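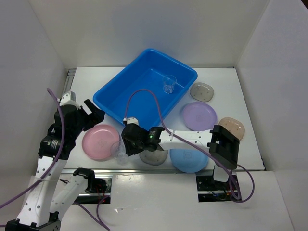 28 Feb 2018

Snow in the night, enough to cover the step. The bus company had taken the early service off, so I walked in to Sutherland Street and got to the archive with cold feet and my bag wet through at the bottom. The notebook was all right. I put my socks on the radiator in the back office and worked in my boots.

The boxes from the Masia family are going slower than I had hoped. I did the letters from 885 to the end of that bundle, which took until lunch. Most of them are about rent and the price of feed. Two were written by the younger sister and had nothing to do with money at all. She describes a dance and a broken heel and being carried over a ditch by a man whose name she has crossed out so hard that the nib went through the paper. I held it up to the window and could get a capital R, nothing more.

Macarena Tapia rang at one. She has found the missing account book in the Zustitz papers, filed as number 534 under household receipts. It covers the two years I thought were lost. She is going to copy the pages and send them, and I said I would pay the postage. She wanted to know if I was still planning to go over in June. I said yes, but I haven't booked anything and I ought to look at fares before they go up. Last time I left it too late and had to change trains twice with the big suitcase.

Lunch was soup from a flask and half a cheese roll. I ate the other half at four.

In the afternoon I tried to sort out the catalogue on Plirnine. It lost my changes again. I typed in the whole of the first bundle last week and when I opened it today it had gone back to the old version, with all the dates in the wrong column. I wrote to the help address. Then I did the first page again by hand on ruled paper, so there will be one copy that stays where I put it. My writing has got worse. I used to be able to do a full page without a slip and today I crossed out four lines.

The whole collection comes to 3129 items by the old list. The old list has mistakes in it, and I have already come across one letter entered twice, so the real figure will be lower. I have funding for another 300 hours. If I keep to the printed dates and leave out the summaries I can finish. I don't want to leave out the summaries.

Walked home by the canal. It had frozen along both sides and there was a strip of black water down the middle with ducks in it. Met the man from the end house trying to get his car up the slope and helped him push. We got it as far as the postbox and he left it there.

The kitchen tap was running very slowly when I got in. I have wrapped the pipe under the sink in an old towel and left the cupboard door open for the night. Rang Mum, who has bread and milk and is not going out. She says her winter was worse, the one before I was born, and I expect it was.

Tomorrow: post the form, buy ink and lamp oil, ask about the second key. Bed with two jumpers on.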